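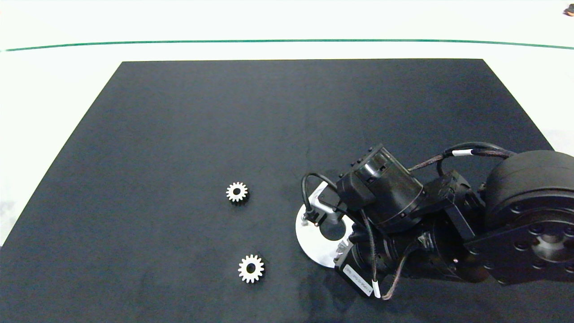
Two metal spur gears on a dark mat. Each one has a hole in the middle.

Do Gears Really Make Things Stronger?

People say a lot of big things about gears. Gears make you stronger. Gears make things faster. Gears save energy. Should you believe all of it? Let's check.

A gear is a wheel with teeth. The kind in the photo is called a spur gear, and it is the plainest kind there is. Its teeth stick straight out around the rim. The hole in the middle is called the bore, and a rod called a shaft goes through it.

One gear by itself doesn't do much. Put a second gear next to it so the teeth fit together, and turning the first one makes the second one turn too. It goes the opposite way! If you turn one to the right, its neighbor goes left. Don't take our word for it. Hold your two fists together, knuckles touching, and roll one against the other.

Claim number one: "Gears make you stronger."

Well, sort of. Say a small gear has 13 teeth and a big gear has 26. The small one has to go around two whole times to turn the big one once. The big gear turns slowly, but with a stronger twist. Bike riders use this trick on hills. It feels easier to pedal, but count how many times your feet go around. You are paying for that easy feeling with a lot of extra pedaling.

Claim number two: "Gears make things faster."

Also sort of. Turn the big gear, and the small one spins twice as fast. But now the small gear's twist is weaker, and a heavy load could stop it. So you can have more speed or more twist. If somebody promises you both from the same push, ask where the extra came from.

Claim number three: "Gears save energy."

This one is wrong. Gears can't make energy, and they lose a little of it every time they turn. The teeth rub on each other, and rubbing makes heat and noise. Oil or grease helps, but it doesn't stop all of the rubbing.

Pui-shan Tsang fixes old clocks, and she has heard plenty of stories about gears that last forever. "I don't believe in forever," she says. "Show me the teeth." She looks for tips that are bent, chipped or worn thin. A gear with one bad tooth can still turn — until the bad tooth comes around and the whole clock gets stuck.

What about size? Many people think a bigger gear is always a better gear. It depends on the job. And a big gear is no help at all if its teeth don't match the ones next to it. Teeth that are too wide won't fit into narrow gaps, no matter how hard you push.

Try it yourself

You need thick cardboard, scissors, two pushpins and a grown-up to help with the cutting. Make one gear with 10 teeth and one with 20. Keep all the teeth the same size. Pin both gears to a corkboard so the teeth meet, then put a dot on each one.

Before you turn anything, write down your guess. How many times will the small gear go around while the big one goes around once? Now turn the big gear slowly and watch the dots.

If your answer doesn't match your guess, do it again. Cardboard teeth bend and slip, so one try doesn't prove much. Three tries that agree are harder to argue with.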